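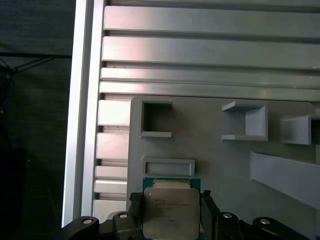 A processor with a metal heat spreader, held upright.

From: Siu-ming Choi
To: Forkham council election list
Date: Nov 1, 2024
Subject: Re: Podetti and the bus money

I went to the Kudusby meeting in October and took notes. Podetti wants to keep the evening bus and pay for it out of the parking income. Lui would end it and put the money into road repairs.
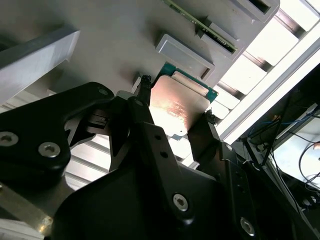 Photo: list archive

On 1 Nov, a member wrote:
> Does anyone know what either of them has said about the
> 40 bus? The leaflet I got has 2 lines on transport and
> nothing on cost. Also, is the postal vote deadline the
> same for Kudusby as for Forkham?

The leaflet is short because the full programme is at the library – ask at the desk. Costs are on the back page. 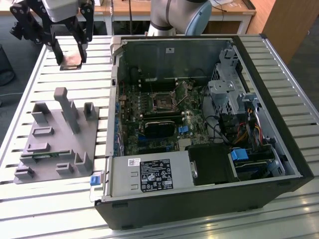 Reading time: 2 min

On postal votes, both wards have the same deadline. Last time Kudusby was decided by 427 votes, with just over 1000 postal ballots sent out, so please get the form in early.

I have asked both candidates whether the Sunday service is included. Lui has replied that it isn't. I'll post Podetti's answer when I get it.

Siu-ming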